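How to Oil a Wooden Table Without Falling Out With It

Part two of the kitchen table saga, following last month's instalment on getting old varnish off without losing the will to live.
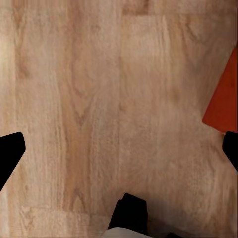
So you have bare wood, a tin of oil and a free weekend, and you are feeling confident. Hold on to that feeling, as you will need it at the sanding stage.

I have now oiled five tables: two of my own, one belonging to my sister, and a pair for the tea room at Dovwood, who paid me in scones. The first was a disaster. It stayed tacky for most of February and took the print off a gas bill, which I could read in mirror writing until I sanded the whole thing back and started again. Everything below comes from that table, or from the later ones where I made fresh mistakes.

What you need

Hardwax oil or plain Danish oil. A small tin does more than you would think.
Sandpaper in 80, 120 and 180 grit.
A sanding block, or a scrap of cork floor tile.
A vacuum with a brush end.
Lint-free cloths. Old cotton bedsheets are ideal, old towels are not.
White spirit.
Gloves.
A metal bucket of water for the used cloths. Please don't skip this one. I'll get to it.

Which oil?

People get very heated about this. Danish oil is cheap, forgiving and smells like a cricket pavilion. Hardwax oil costs more, shrugs off red wine better and needs fewer coats. I use hardwax on anything that will be eaten off by children and Danish on everything else. Xiaoqing Zheng, who taught the evening class I went to in Wunddale, used nothing but Danish and regarded hardwax as a fad. Her own table had a ring on it from every mug she had ever owned, and she was very fond of them all.

Avoid anything labelled "teak oil" until you have read the back of the tin. The name can mean almost anything the maker fancies.

Sanding

Start with 80 grit if there are scratches or leftover patches of varnish, otherwise go straight in at 120. Always sand along the grain. Going across it leaves little scratches that you can't see at all until the oil goes on, at which point you will see nothing else for the rest of your life.

Do the whole top with one grit, vacuum, then move up to the next. Finish at 180. I know there is a man on the internet who goes up to 300 and beyond. His table is like glass and the oil has nowhere to go. Past a certain point you are polishing the wood shut, and a hardwax oil in particular wants something to hold on to. Check your tin, as some makers ask you to stop even sooner.

If you are using an electric sander, keep it moving. Stopping to admire your work with the motor running makes a shallow dish, and peas will find it.

Raising the grain

Wipe the top with a damp cloth and leave it to dry. It will feel furry. This is meant to happen, so put the kettle on. Once it is properly dry, go over it lightly by hand with the same 180 paper, just enough to knock the fuzz off. If you miss this step, the first wet cloth after you finish will do it for you, and by then you will have oil in the way.

Vacuum again. Then wipe down with white spirit on a clean cloth. For a minute or so the wood will go the colour it is going to be when oiled, and any glue smears or sanding scratches will show up as pale marks. Deal with them now.

Test first

Oil a bit of the underside. Wood nearly always goes darker and warmer than you hoped, and some of it goes frankly orange. If you hate the colour, better to hate it somewhere only the dog will see. There are oils with a touch of white in them which keep things paler, and Tundby, my nearest proper paint shop, will sell you a sample sachet if you look sad enough.

The first coat

Open a window. Stir the tin, don't shake it, or you will be chasing bubbles. Pour a small puddle on to the table, smaller than that, and spread it with a cloth along the grain. Work in sections and keep going until the whole top has an even sheen.

Then wait 15 minutes, or whatever your tin says, and wipe off every bit that has not soaked in. This is the part I got wrong with the gas bill. I thought more oil on top meant more protection. What it means is a skin of half-dried goo. Wipe as though you had changed your mind about the whole project. When a dry cloth glides over the top without dragging, stop.

Do the underside as well, at least one coat. A solid top finished on one face only takes in damp unevenly, and may end up curling at the edges like a sandwich at a wake.

About those cloths

Cloths soaked in drying oil heat up as they dry. Scrunched in a bin, they can catch fire with no help from anyone. Drop them in the bucket of water as you go. Afterwards, lay them out flat, one layer thick, outdoors on something that won't burn, and leave them until they are completely stiff before they go in the rubbish. My neighbour Erdem lost a shed lid, two deckchairs and most of his eyebrows to a carrier bag of rags.

Second and third coats

Leave it overnight. In a cold room, leave it longer. Press a knuckle on it and if there is any stickiness, go away again.

Rub the top very lightly with a worn-out piece of 180, wipe off the dust and put on a second coat, thinner than the first. Same wait, same wiping. Danish oil likes a third coat and will take a fourth on thirsty timber. Hardwax is usually happy with two.

Living with it

You can put a book on it after a day or two. Hot pans and wet glasses should wait until the oil has fully hardened, which takes a couple of weeks, during which you will turn into the sort of person who lunges across rooms with a coaster.

Clean it with a damp cloth and a drop of mild soap. No sprays, no bleach, no miracle wipes. When water stops beading and starts soaking in, give it a light rub and one thin coat. Mine gets this once a year, usually the week before visitors.

White ring from a mug? Leave it a few days first, as they often fade. If it stays, sand gently along the grain, re-oil the patch and feather it out into the rest. Black rings are deeper and generally mean damp and a bit of iron have got in. Those need oxalic acid, thick gloves and a page of their own, which I will write once I've stopped putting off the one on my windowsill.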